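Flow cytometry: CD4 counts drop in spleen samples from old mice only

Posted in Immunology Methods, 5 July 2021

Yiğit Erdem

I'm comparing T cell subsets in young and old mice and have a problem with the old group. I stain spleen cells for CD3, CD4, CD8 and CD44. The young animals look fine. In the old ones the CD4 gate is much smaller than I expected, and in one sample I was left with 3,373 events after gating on live CD3+ cells. I know naive cells go down with age, but this seems too low. I use the Clernis red cell lysis buffer for 2 minutes at room temperature, then spin at 300 g and wash. Samples were run on the same machine with the same voltages. Is this biology or am I losing cells somewhere?

Taşdemir

Probably both. Old spleens give you more debris and more dead cells, and if your live gate is tight you will throw away a lot. Check these before you change anything else:

Count the cells before lysis and again after the last wash. If the old samples lose a bigger share than the young ones, it's your prep.

Look at the viability dye by itself. If nearly all the missing cells are in the dead gate, work faster and keep everything on ice after lysis.

Use Fc block if you don't already. Background from myeloid cells can be worse in old animals and it makes the CD4 boundary hard to place.

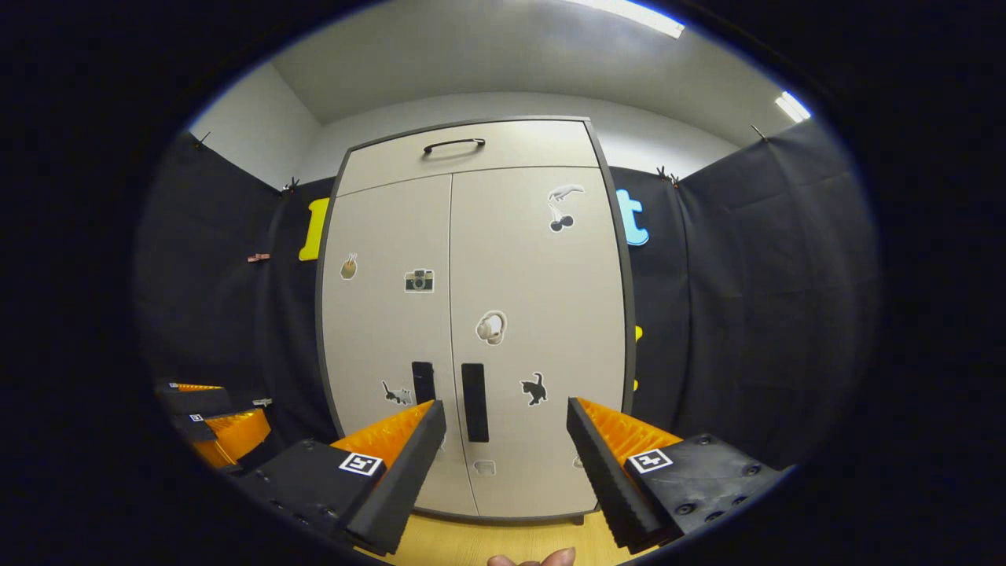 Also record more events. For memory and naive subsets inside CD4 you want a lot more than you have there. Set the stopping gate on live CD3+ cells and let the old samples run longer. Report absolute numbers per spleen as well as percentages. A percentage can fall just because something else went up, and old mice often have big CD8 clonal expansions that do exactly this.

Udthorpe

Had something like this in November with a different lysis buffer (Witeo). We left it on too long. Try shorter.

Yiğit Erdem

Thanks. I counted before and after on 14 samples. The old ones lost more at the wash step, so part of it is prep. CD8 was also high in two of the old animals when I went back to the plots. I'll add Fc block and rerun with the stopping gate changed.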